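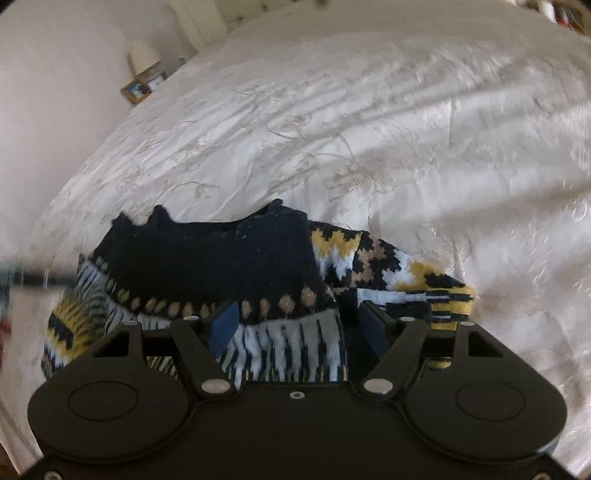

La pinza de mano con el jersey de cenefas, sobre la colcha bordada.

Llevo desde diciembre arrugando jerséis y volviéndolos a coger, y os prometo que le he pillado el gusto. En Clurer estamos enseñando a un robot a recoger y doblar ropa, y la manera de enseñarle es hacerlo una misma, con una pinza de dos dedos en la mano, una toma detrás de otra. Cada toma de mi lista dura 90 segundos y la meta del proyecto Flivum son 900. Voy por la 63 (¡no os riais!).

El punto gordo es lo más agradecido y lo más traicionero a la vez. Si cierras los dedos sobre un buen pellizco, el jersey viene entero detrás; si coges poco, se te escurre y hay que volver a empezar. Darlene Vachon, que revisa mis grabaciones, me insiste en que no borre los intentos torpes, que el robot también tiene que ver cómo se corrige un mal agarre. Así que ahí van todos, con mis suspiros incluidos, aunque el audio por suerte no se usa.

Lo que más me ha costado es ir despacio. Yo en casa doblo como quien apaga un fuego, y con la pinza hay que acercarse, cerrar, esperar un instante y entonces levantar. Lleucu Vaughan probó la otra opción, la de manejar el brazo a distancia con los mandos, y dice que para tela prefiere mil veces la pinza porque nota en los dedos cuándo ha cogido dos capas. Para mover cajas se queda con los mandos. Yo con los mandos soy un peligro, lo confieso.

Las próximas semanas tocan las mangas, que son un mundo aparte, y luego calcetines. Si alguien de la oficina tiene prendas de punto con dibujo y no le importa prestármelas, me apaño con 5 más, de cualquier talla. Dejádmelas en mi mesa con vuestro nombre en un papelito, y las devuelvo dobladas (por mí, que al robot todavía le queda).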